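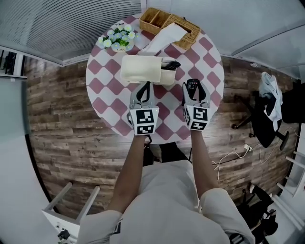 Meifang Fu
Posted Saturday, 9:40 a.m.

Before this goes any further, I would ask that the thread keep to the right gripper. The left unit has its own ticket and the two faults should not be mixed. To restate the matter for those joining from the Clivholm list: during the desk-tidying task, the right hand-held gripper released a phone while the trigger was still held. It has now done so 11 times in 168 recorded runs. In each case the log shows the fingers as closed.

Shengli Hao
Posted Saturday, 9:58 a.m.

Thank you for the summary. I have read the logs for all 11 runs and I do not believe the log can be relied upon for this question. The finger width is worked out from the trigger position. It is not measured at the fingers. If the linkage slips between the trigger and the fingers, the record will show a firm grip right up to the moment the phone lands.

My recommendation is to withdraw the right unit until the linkage has been opened and inspected.

Arvo Toivonen
Posted Saturday, 10:15 a.m.

I must disagree with the recommendation, at least in that form. We have two further sets at Clivholm from the same print batch, with more than 2,000 closures on each, and neither has slipped. A phone is a hard case for these fingers: it is smooth, flat and heavy for its width. Before anyone takes the unit apart, please confirm whether the drops occur with any other object on the list. If they occur only with the phone, the problem is friction at the pads.

Meifang Fu
Posted Saturday, 10:31 a.m.

Nine of the 11 were the phone. The other two were the stapler, which is not smooth and has a shape the fingers hold well.

Arvo Toivonen
Posted Saturday, 10:36 a.m.

Noted. I had not seen the stapler runs. They were not in the table attached to the ticket.

Shuzhen Jia
Posted Saturday, 10:52 a.m.

I would like to raise a point that has been left out so far. The discussion treats this as a data quality matter. In run 140 the phone struck the edge of the table and then the operator's foot. There was no injury, but the protocol has the operator standing close against the table with both forearms extended over it, and anything dropped on the near side will fall toward the feet. Under the Venduretti lab rules this is a reportable event, and I can find no report.

I would also remind contributors that the approved task list includes a glass jar.

Geetha Murthy
Posted Saturday, 11:20 a.m.

The missing report is my responsibility. The operator told me the same afternoon and I entered it as a remark in the session notes, where it should have gone on the form. I have now filed it.

The glass jar has been removed from the task list for both hands. Closed footwear is required for all sessions with immediate effect.

Shengli Hao
Posted Saturday, 11:34 a.m.

With respect, neither step deals with the cause. We would still be collecting runs in which the recorded finger width is wrong, and those runs go directly into training. A policy trained on them may learn that a closed gripper and a falling phone belong together. I ask again that the right unit be withdrawn.

Arvo Toivonen
Posted Saturday, 12:05 p.m.

I will withdraw my earlier objection in part. I opened one of our sets this morning for comparison. The set screw on the trigger shaft was a quarter turn loose – not enough to slip, but I would not have expected any movement at all. Ours were put together with thread lock. Could someone confirm whether the Liltia sets were?

I still consider that the whole set of 168 runs need not be thrown out. The marker cubes give the pose of each gripper independently of the trigger, so the hand paths remain sound. Only the width channel is in doubt.

Geetha Murthy
Posted Saturday, 12:40 p.m.

The assembly sheet for the Liltia sets does not mention thread lock. I have asked the workshop and will post their answer.

Until then the right unit is out of service. The recorded runs are on hold and are not to be exported. Meifang will go through the video for the 10 runs before each drop and compare the visible finger gap with the logged width.

Shuzhen Jia
Posted Saturday, 12:47 p.m.

Please include the left unit in the screw check. I understand that it has a separate ticket, but it came off the same assembly sheet.

Meifang Fu
Posted Saturday, 1:10 p.m.

Agreed. I will check both and attach the readings to the two tickets separately.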